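招募:机器人操作规范编写小组参与者(兼职,可远程)

Satus 工作组现在为《桌面操作数据采集与安全规范》第二版征集参与者。第一版用了一年多,各个站点提出了很多意见,有的是文字不清楚,有的是要求互相矛盾。我们希望找到一些真正在现场工作过的人,和我们一起把它改好。

一、关于我们

Satus 是一个小型的规范编写组织,成员来自几家做机械臂和自动化集成的公司。我们不卖设备,也不做认证。我们写的文件主要给操作员、站点负责人和验收人员使用,所以语言要简单,每一条都要能够检查。

第二版的试用由三家单位承担:Rarkach 负责桌面单臂工位,Kaczmarczyk 负责双臂工位和急停回路,Wolum 负责数据记录的格式和存档。第一版收到的意见共 2723 条,已经由 Wolum 按章节分好类,参与者加入以后可以全部查看。

二、我们需要什么人

本次招募 12 人,分成下面的角色:

现场操作员,5 人。要求有遥操作或者示教的经验,累计不少于 100 小时。使用什么品牌的机械臂没有限制。

工位维护人员,3 人。熟悉台面、夹具、末端执行器和腕部相机的日常检查,会写检查记录。

安全评审员,2 人。了解协作机器人的风险评估方法,读过相关的国家标准或者国际标准,能够指出我们条文里不严格的地方。

文字编辑,2 人。中文表达准确,最好也能读英文技术文件。不要求会操作机器人,但是要愿意到工位旁边看一个完整的班次。

如果您同时适合两个角色,请在申请里写明第一选择。学生可以申请,在职人员请先确认您的单位允许参加外部的规范工作。

三、工作内容

项目从五月开始,一共六个月。每位参与者总计投入 70 小时,其中一部分是线上会议,其余为阅读、试用和写意见的时间。线上会议固定在晚上 7 点半,每次不超过一个半小时,请假需要提前一天告诉我们。

操作员和维护人员要按照草案在自己的工位上试做,然后填写试用表。试用表不是考试,填“做不到”和“看不懂”对我们同样有用,但请写明是哪一条、在什么情况下。安全评审员和文字编辑每两周收到一次修改稿,需要在五天之内返回意见。

四、报酬与署名

参与者按小时领取津贴,标准在面谈时说明,操作员和评审员的标准相同。到 Rarkach 或 Kaczmarczyk 的工位参加现场试用,交通费凭票报销。规范发布时,参与者可以选择署名或者不署名。

五、正在讨论的一个章节

为了让申请人了解工作的细致程度,我们介绍一下第四章“工位台面与标记”的草案。
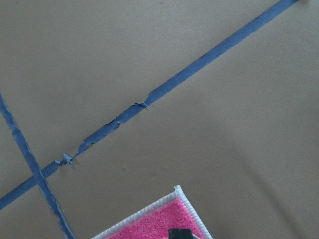
第四章现在有四条基本要求。第一,台面标记应当使用与台面颜色有明显差别的胶带,同一个工位只用一种颜色表示边界。第二,每个班次开始以前,维护人员从腕部相机的画面检查标记,不能只站在桌边看。第三,标记有破损时要先判断它的程度,再决定是否更换,争论最多的就是这一条。像蓝色胶带这种情况,斜着的长条有一段已经撕破,边缘不整齐,还有一小片卷起来,而右上部分仍然平直完整,这时应该整条更换,还是只补破的一段?有的站点认为,卷起的小片可能会挂住末端或者擦拭用的布,必须马上处理;有的站点认为,只要位置还能辨认,可以等到班次结束。两条胶带交叉的地方怎样规定,草案也还没有写清楚。第四,更换标记以后,应当在记录里注明时间和范围,更换前后的数据不要放在同一个批次。

我们希望参与者能对这样的条文提出具体的修改,例如“卷起”用什么尺度判断,由谁判断,操作员在任务中间发现时有没有权利暂停。关于最后一点,工作组已有共同的看法:操作员随时可以暂停,不需要事先得到批准,也不应该因此影响他的津贴或者评价。

六、参加试用必须遵守的规则

机械臂通电时,手和工具不得进入工作区域。整理台面、粘贴或者撕除胶带,都要在停机并且确认以后进行。试用中的异常必须记录,包括没有造成损坏的异常。腕部相机可能拍到操作人员的手或者证件,上传以前请按照 Wolum 的说明检查。没有得到站点同意的画面,不能在会议以外使用。

七、怎样申请

请准备一份不超过两页的简历,另外写一段 300 字以内的说明,讲一个您在工作中遇到的、规定写得不好的例子,以及您会怎么改。我们看重这一段说明多过看重学历。

申请材料请通过 Satus 网站的“参与”页面提交,并选择角色名称。收到材料后我们会发确认邮件,合适的申请人会被邀请参加 30 分钟的线上面谈。没有入选的申请人也会收到答复;如果您愿意,我们会把您列入公开征求意见阶段的联系名单。

对角色或者时间安排有疑问,可以在同一页面留言,我们一般在三个工作日内回复。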